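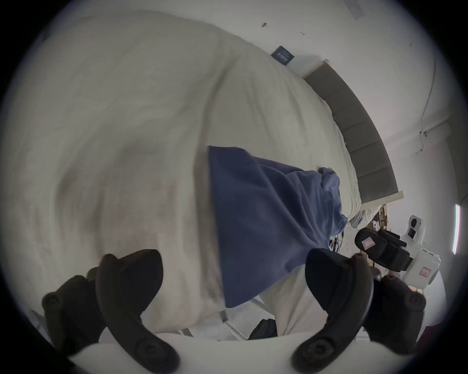 Folding work on the bed, blue cloth between the fingers.

February 2022

I have been putting off the equipment budget for this year, so I am writing it down to make myself finish it. We do cloth handling with hand-held grippers, mostly bedding and clothes, and the question is how many more to buy and what else has to come with them.

The quote from Girker is for six grippers, which makes three pairs. Soler quoted for the same quantity at a lower unit price, but chargers and spare fingers are extra, and once those go in there is very little between them. Soler also wants full payment with the order. Girker will take half and invoice the rest on delivery. For us that matters more than the unit price, as our own money arrives in two parts and the second part isn't due until November.

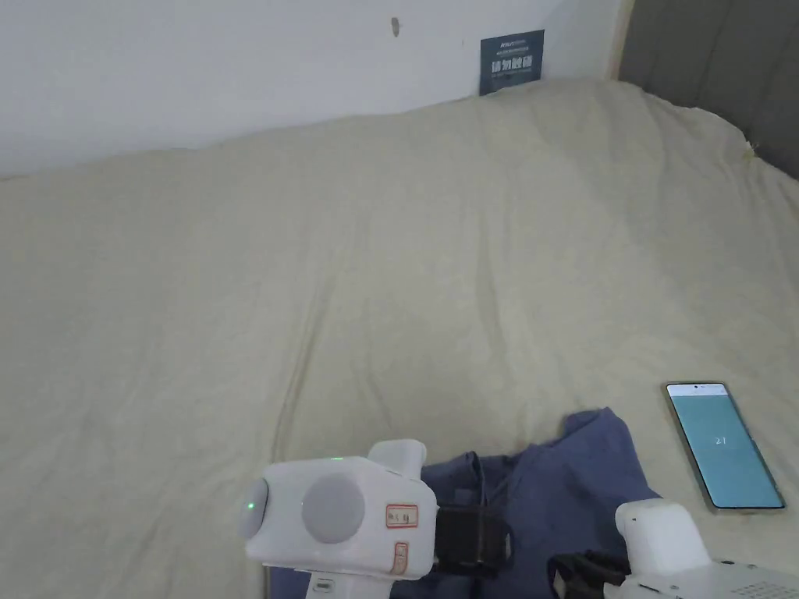 Olaia Cabello thinks three pairs is one too many. Her view is that we should buy two, keep the difference for repairs and see where we are in the autumn. She also asked me to stop treating the delivery charge as a rounding error.

She is right about delivery, and I have added it as its own line. On the third pair I still disagree. When a gripper goes back to the supplier its partner sits on the shelf, and the person who was going to use it has to be found something else to do. Two pairs in use and one in reserve is what I would like to plan for.
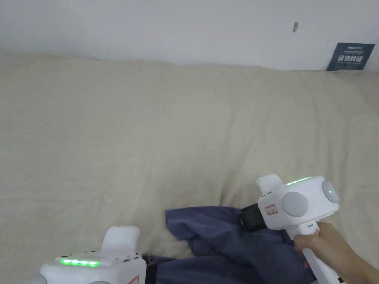 RUNNING COSTS

I left these out last year and regretted it. The list so far:

Finger pads, one full set per pair
Screws to suit, bought by the box of 200
Labels
Two spare chargers
Postage for returns

Cloth barely costs anything. A plain navy piece on a cream duvet shows up well, and we already have both. I had put in for a second bed from Sultard and have taken it out again. The bed can wait a year.

The larger item is storage. Every extra pair means more recordings to keep, and Cayetano Salcedo has asked for eight new drives. I have put in for all of them. I would cut the labels before I cut the drives.

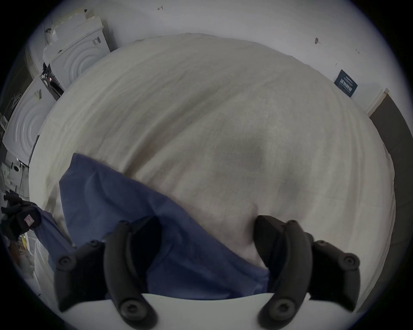
Photo: Itziar Rivas

Still to sort out: whether the warranty covers the fingers or only the body. Girker's terms say "moving parts excluded", and I have written to ask which parts they have in mind. I also need a written lead time from both firms before I can put a delivery month in the plan.

If the answer on the fingers is no, I will double the line for pads and drop one of the chargers. The order form goes to Nuria Arroyo for signing after that.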